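When I called Pouran Naseri at the Mellatley barn, she was picking burrs out of a mule's tail and asked if I minded waiting a minute, and then of course she talked the whole way through it anyway. Mellatley takes in retired trail horses, up to 20 at a time, and finds them quieter homes.

"People think an old trail horse is worn out," she told me. "Most of them are just bored — they've followed the same tail up the same hill for years!"
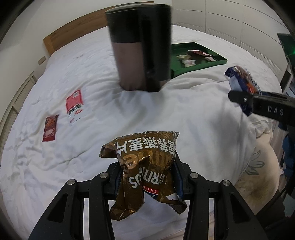 She gives every newcomer six weeks with no saddle at all, only grooming and hand walks along the creek (and a good long roll in the sand, if they care to). After that she starts them in the small ring, at a walk, and lets them tell her how much they want to do. Biscuit, a big bay gelding, wanted to do quite a lot. Costness, the gray mare who came in with him, took one look at the mounting block and went back to her hay, and Pouran was perfectly happy to let her.

"She's a lovely companion horse," she said. "Somebody's lonely pony is going to adore her." 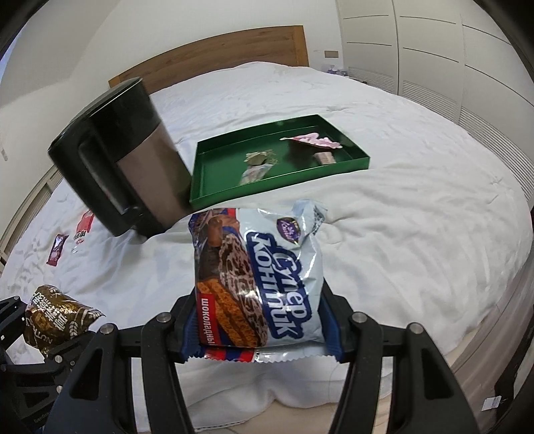 Arash Mohammadi thought six weeks was a bit short for some of them, and brought up a chestnut who had needed three months before he'd stand for the farrier. Pouran laughed and agreed with him. "Oh, Rusty! I'd have given him a year if he'd asked."

She had evening feed to get to by then, and the mule had wandered off with the brush.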